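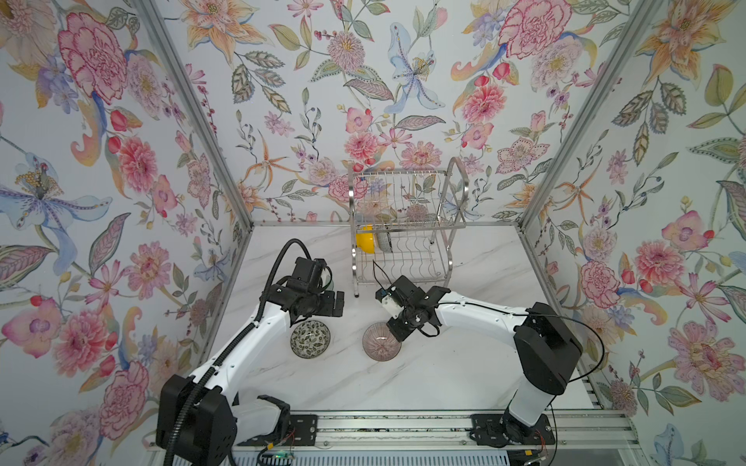
Which gripper should be tried first on a two-arm bench?
Start with the plain two-finger jaws supplied with the arms. They give you a baseline, and every other gripper in this section is compared against it.

Section 6: Comparing grippers with the bowl and rack test

This section applies to benches where both arms are mounted on the front rail. Finish the rail alignment and the homing routine in Section 5 before you begin.

6.1 Laying out the bench

1. Place the dish rack at the back of the tabletop, in the middle, against the back wall.
2. Put two bowls side by side in front of the rack, one for each arm. Leave a small gap between them.
3. Use bowls that differ in surface. A patterned bowl on the left and a translucent one on the right is the usual pairing.
4. Keep the wallpaper panels on all three sides. Results taken against plain panels must be logged as a separate set.
5. Check that the cable on each arm can follow the arm to the rack and back without pulling.

Caution: Keep hands off the rail while the arms are powered. Wires that hang over the rail must be clear of the mounting plates before an arm is moved sideways.

6.2 Running the baseline

1. Open the Sandu controller page and load the profile named Hamley.
2. Set the grip force to 30 per cent on both arms.
3. Lower each gripper until the jaws are over the rim of its bowl.
4. Close the jaws on the right arm first. Wait for the force reading to settle, then close the left.
5. Lift, carry the bowl to the rack, release, and return to the start position.
6. Repeat until you have 40 attempts for each arm. Write down every drop, slip and missed grasp.

Note: If the translucent bowl is missed several times in a row, check the camera exposure before changing the jaws. The Trevosthorpe bench logged 27 misses on one bowl in September, and all of them cleared when the exposure was lowered.

6.3 Fitting the Wovex soft fingers

1. Park both arms and switch off at the base.
2. Undo the finger screws and remove the hard jaws. Store them as a pair.
3. Fit the soft fingers and tighten by hand.
4. Power up and run the jaw calibration again. The closed position will have changed.
5. Repeat 6.2 using the same bowls in the same places.

Caution: Do not run one arm with soft fingers and the other with hard jaws unless both profiles have been loaded. The controller does not detect a mismatch.

Section revised 15/02/2024 by Heriberto Serrano. For the camera comparison, go to Section 7.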